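Setedham Oval Serving Plate

We've wanted a proper oval in the Setedham range for years, and it's finally in the shop! It comes from the Tudose pottery in Unudberg, the same people who make our pie dishes, and it has the same smooth glaze that feels so good in the hand.

The oval is 300 mm long, so it takes a whole roast chicken or a generous pile of pancakes and still fits in an ordinary dishwasher rack. The rim is raised just enough to hold gravy – we tested this with a lot of gravy – and the foot underneath is ground smooth so it won't scratch your table.

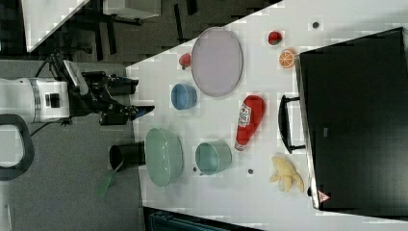 Stoneware holds heat nicely. Put the plate in a low oven while you finish cooking and dinner stays warm through second helpings. Please let it cool before you wash it, and don't take it straight from the fridge to a hot oven.

Glazes vary a little from one firing to the next. If you're adding to a set you already own, send us the batch number from the base and we'll look for the closest match in the Tirnham warehouse.

Length: 300 mm
Height: 18 mm
Material: glazed stoneware
Care: dishwasher and microwave safe, oven safe at low heat
Item number: 123

Matching side plates and small bowls are sold separately. The next firing is due in November, and the lidded butter dish will be back with it – we can't wait!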